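Football Equipment > Goals & Nets > Set-up Guides
February – by the Grinari workshop desk

4. Anchoring the Plolleck training goal

1. Lay the frame face down and push both uprights into the base bar until the pins click. Ignore the box's "one-person assembly" claim. You want 2 people.

2. Fill the rear ballast tube. The leaflet says 400 pounds of hold – we have yet to see that on soft turf, so peg it as well.
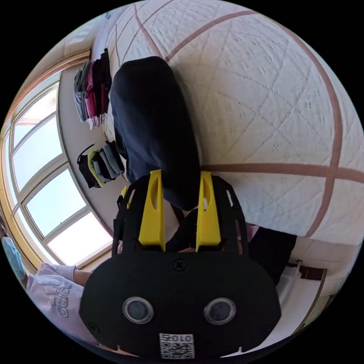 3. Clip the net from the crossbar down. Leave slack at the back.

CAUTION: Never let players hang from the bar, whatever the sticker says about load.

Note: The Kinville wheel kit fits, but we doubt it's worth the money.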